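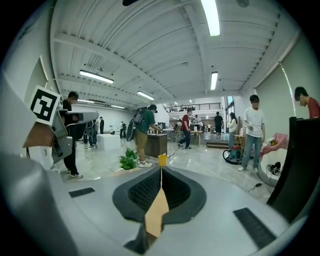 Ticket 474: gripper width drops out during hand-held demos
Opened by: Liya Nigatu
Assigned to: Ibsa Zeleke
Site: Pristberg, main hall
Status: open

Reported: finger width reads zero for short stretches while the operator is walking. Pose track is continuous. Happens on the pick demos, not on the bench.

09:40 Ibsa Zeleke
Pulled 70 demos from the Skamia recorder. 10 have gaps in width. Gaps start when the fingers close fully. Camera rate steady at 60 fps in all of them.

10:15 Ibsa Zeleke
Re-ran calibration with the fingers open, half, closed. No change. Swapped the USB cable. No change.

11:05 Yabsira Endale
Check exposure. Ceiling lights plus that floor give strong glare, and auto exposure hunts when you turn toward the window.

13:30 Ibsa Zeleke
Locked exposure, repeated the pick task. Gaps are shorter but still there.

14:10 Lemlem Ambaye
Which build? Asell before the November patch clamps small widths to zero.

14:25 Ibsa Zeleke
Old build. Updating now. Will re-record the 10 bad demos and leave the rest in the set. Please don't start training until I post the new width plots.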